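Mesh pads vs. smooth pads for trash sorting

tapley_m
Ran the Kershaw fingers with the honeycomb pads against our old smooth ones, 65 tries each, mixed packaging. Mesh wins on torn cardboard. Wrappers are still wrappers, and they have no respect for me or my force settings.

Wrist view and head view, mesh pads on:

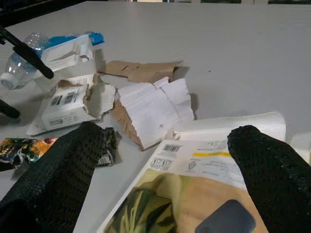
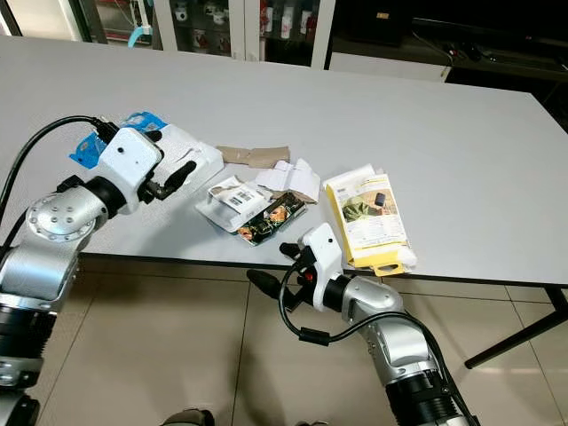 Maureen Haworth doesn't buy it. She says 65 tries is a coffee break and wants to know if the grip force was the same for both sets.

tapley_m
Same force, same Jidunier controller. I did change the closing speed halfway through the smooth run, which I was hoping to get away with.

MHaworth
Then you compared speeds. Our log at Gedatdale has 2,581 picks in it and I still wouldn't call a winner on film. Cardboard, fine, mesh is better.

isar_owner
Disagree on film. Slow the close down to 10 mm/s and mesh is fine. Also stop planning grasps off the wrist camera, half of what it sees is your own fingers.

tapley_m
The head camera sees plenty of arm too. Rerunning the smooth set in January at one speed, 119 tries, Maureen can hold the stopwatch.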